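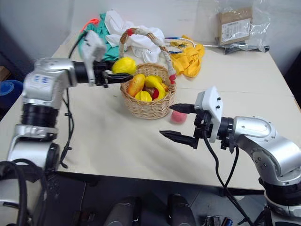
6 min read

Figure 3. Handled basket with mixed fruit, set on the cream-white table. A lemon is held just above the left rim.

3.2 Baskets and fruit

The third group of objects covers containers that people keep fruit in at home. We chose them from a list of 67 household containers drawn up by Falcão and Strobel, leaving out plastic bowls and anything with a lid. What remained was mostly wicker, with round or oval openings and, in many cases, a fixed handle.

A fixed handle matters more than we expected when the list was first made. The wicker basket in Figure 3 has a tall arch that runs from the left rim to the right, so the opening is split into a front half and a back half. A person filling such a basket usually works from one side and turns it when that side is full. The base is narrower than the opening, and the fruit settles inward as more is added.

Long fruit and round fruit take up this space in different ways. A mango can lean against the wall with its end raised, as in the figure, and a banana can curve down toward the front. Small round pieces fit into what is left between them. Lemons were the hardest to class. They are close to round, but the pointed ends catch on the weave and on other fruit — the Korner list places them with the round items, and we kept to that.

We grouped the arrangements by the order in which long and round pieces went in. Of the 1,293 arrangements in the full set, 569 used a basket with a handle. Each was given a short written note on where the last piece was placed and whether any fruit stood above the rim. Adomaitis and Atinga wrote the notes separately and then settled the differences together, mostly over what should count as "above the rim" when the weave is uneven.

Color was recorded in plain terms only (yellow, orange, red, dark). Yellow fruit is common in this group, and lemons, bananas and some mangoes can share nearly the same shade, so color alone was not used to name a piece. Shape came first, then size. Where a piece was partly hidden by another, the note gives its color and leaves the name blank.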